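Stories > Short Fiction > April

Fiction Essays Poems Submit About

The Kakatlow Bell
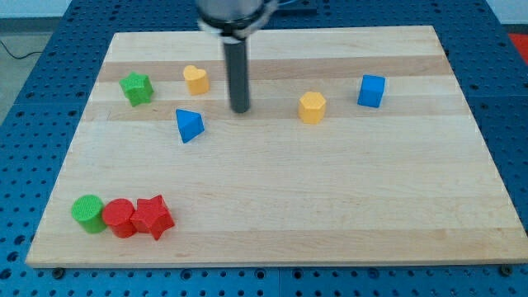
The ferry to Kakatlow left at six in the morning and Fongchan Yensuk was on it with a suitcase, a thermos and the clapper of a bell. The clapper weighed as much as a fat cat and she had wrapped it in two sweaters. Her grandfather had carried it off the island the year the chapel roof came down, and for the rest of his life it had stood by the stove on a maple board, pale strips glued side by side with a couple of darker ones among them, and at Christmas somebody always hung a sock on it. She had brought the board along too. It seemed wrong to split them up! She had a yellow plastic heart in her coat pocket as well, from a box of blocks she'd loved when she was four, and she turned it over and over with her thumb while the mainland got small.

What a morning it was. The sea was flat and green as a bottle, and a man in a huge orange coat was walking up and down the deck eating a boiled egg and telling everybody good morning, including the gulls.

"You're the bell girl," he said when he got to her.

"I'm forty-one," said Fongchan.

"You're the bell girl, though." He wiped his hand on the coat and held it out. "Pantelis Dimitriou. I'm on the rope. Well, I will be, once there's something on the end of it worth pulling."

He sat down next to her and told her all of it, with his mouth full. The bell had been lying in the nettles behind the chapel for most of his life. It was called Stolent, after the farm where it was cast, and kids used to crawl inside it and yell. He had done it himself. He said if you yelled your own name in there it came back older.

"And now it's up?"

"Since last night! Up in the tower, 900 pounds of it, and not one person lost a toe."

Hanne Hakala was waiting on the dock with a wheelbarrow. She was eighty or so and she didn't say hello, she just looked at the bundle of sweaters and then at Fongchan's face, back and forth, and began to laugh. "You have his ears," she said. "Oh, that's terrible. I'm so pleased."

They put the clapper in the wheelbarrow, and the board, and the suitcase, and Hanne would not let either of them push. The road went up between stone walls with primroses stuffed into every crack, and people came out of their doors as they passed. A boy with jam on his chin walked alongside for a while with one hand on the sweaters. By the top of the hill there must have been half the island behind them, dogs too, and someone had started singing and someone else was telling them it was the wrong song.

There were 62 steps in the tower. Pantelis carried the clapper up hugged to his chest, stopping twice to swear very gently in Greek. Joaquim Nogueira was already up there lying on his back under the bell with a wrench in his teeth, and he took the iron from them without a word and felt along it for the eye at the top. It slid onto the pin as if it had been away for a weekend.

"Who goes first?" he said.

Fongchan looked at Pantelis, who looked at Hanne, who had climbed all those steps behind them and was leaning on the wall with her hand pressed to her side, beaming.

"I was nine when it rang last," Hanne said. "I was in the bath. I want to hear it from outside this time, with my clothes on. Give me five minutes to get down."

They gave her ten. Through the slats Fongchan could see the whole crowd in the grass, and past them the boats, and past the boats such a lot of light. She took the yellow heart out of her pocket and set it on the ledge, next to a swallow's nest. Then she ran down to the rope room and wrapped both hands around the rope over Pantelis's hands, and they pulled.

Nothing happened. They pulled again. Somewhere overhead there was a creak like a ship turning over in bed, and Pantelis said "Now, now, now," and her heels came right up off the floor.

It was lower than she'd thought it would be. It went through the rope and down her arms and out through the soles of her shoes, and outside every dog on Kakatlow began to bark.

726 shares 14 comments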